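Tülin Yalçınkaya was still grinning when we reached her by phone, two days after her listener photo call closed for April. The theme was kitchen windows, and 2781 pictures came in. "I thought we'd get a handful of sinks and a pot plant," she says. "People sent us their whole mornings!"

Yalçınkaya produces Dağdelen, a weekend radio program that asks its audience for photos and then rings up the people who took them. Six made it to air this time.

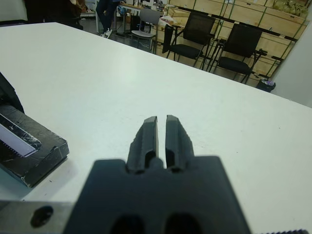 Her favourite call was with Peter Ďurica, a retired baker who photographs the same window every day before dawn. They were booked for a few minutes and talked for two hours. "He told me the colour of the sky on the morning his daughter moved out," she says. "I had to pull the car over." She loves things that show their use, down to faint scuffs on the edges of a pair of gripper fingers, and she'd like May's theme to go that way: worn edges, anything handled a lot. Her co-host, Yavuz Avcı, is pushing for letterboxes. "We're still arguing," she says, laughing, "and I'm going to win."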